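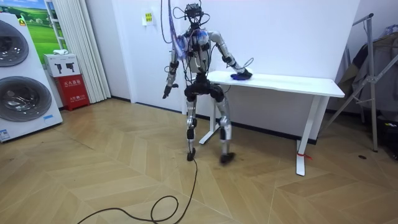 Humanoid robot at a white table, one hand on a blue cloth

January 2018
Posted by saltano_reader

Which book for learning to draw floor plans by hand?

Hello all. I finished my first course in building design in June and I want to practice in the evenings. I look for a book which teaches to draw plans and sections with pencil, no computer. In the Mitside shop there are two: the Sugden workbook, 58 exercises, and the Grinavham Manual of House Drawing, which has almost 1000 pages and costs a lot more. I can buy only one. My level is beginner, I know what is a section but my lines are ugly and my stairs never arrive to the correct floor. Does somebody have used these books? Please tell me also if the old edition is good enough.

Answer 1

I have both, so I will try to compare. The Sugden is written for students who work alone. Each exercise gives a small building and asks you to draw it at 1:50, and the solution is at the back on folded sheets. Stairs are in chapter 12 and they are explained slowly, with the height of every step written beside the drawing. I had the same problem as you and this chapter helped me. The paper is thin, so do your drawings on separate sheets.

The Grinavham is very complete but you will not read it from start to end. It is more a book to look up a roof detail or the width of a corridor. The text is dry and the index is poor. I would buy it later, maybe used.

About the edition: in my old Sugden two of the solutions are printed in the wrong order, and the new one has corrected this. Otherwise I did not find a difference.

Answer 2

Grinavham. You will need it anyway.

Answer 3

Check the library at your school first. Ours in Saltano had the Sugden, and I copied by hand the plans I liked. For ugly lines, buy a harder pencil and turn it a little between the fingers while you draw. It was written in neither of the books I used.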